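Kostska Melamine Serving Trays, Set of Two: Pretty, But Read the Care Card

Reviewed by Valbona Dimitrov

Kostska says these trays will "outlast your kitchen." I have been using a pair since December, and I have my doubts.

I paid $43 for the set at Pliltstead, where the shelf tag also gave a "regular" price of $102. I have walked past that display for a year and never seen anyone asked to pay $102. Treat it as a $43 set and judge it on that.

The first thing I didn't like was the care card. The box says dishwasher safe in large type. The card inside says top rack only, low heat, no drying cycle. My dishwasher has no top rack tall enough for a serving tray, so mine get washed by hand. If yours is a standard size, measure before you believe the box.

Hand washing is easy enough. Coffee comes off with a wipe. Turmeric doesn't. I left a spoonful of curry on one for the length of a dinner and there is still a yellow ghost near the rim. Baking soda paste took out some of it. The cleaner Pliltstead sells for this purpose took out none, and I wouldn't spend money on it. 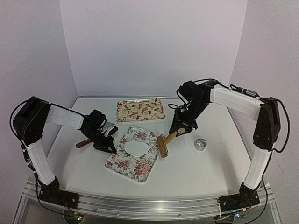
Two floral trays, one behind the other, in the middle of a white tabletop.

Then there is the matter of grip. The base is smooth and so is the top, and a full glass will travel if you tip the tray even a little going through a doorway. Kostska calls the surface "lightly textured." I ran my thumb over it several times looking for the texture. A damp cloth under the glasses helps. For carrying anything outdoors I still reach for my old Ikero tray, which is ugly and has a rubber mat.

Scratches are better than I expected. I cut a lemon directly on one, which the card tells you not to do, and it left a faint line that only shows under the kitchen light. The pattern hasn't faded so far, though a few months isn't much of a test.

The warranty runs 15 months and covers "defects in manufacture." Staining, scratching, warping and chipping are all excluded. I wrote to ask what was left and got back a copy of the same page.

If you want trays for cake, mail, or breakfast in bed on a steady day, these are fine and they look nice on a table. For drinks, look for something with a mat. Lazăr makes a plainer one with a raised lip that I have borrowed and liked better, but it only comes in gray.

Three stars out of five. I would have gone to four if the box and the card agreed.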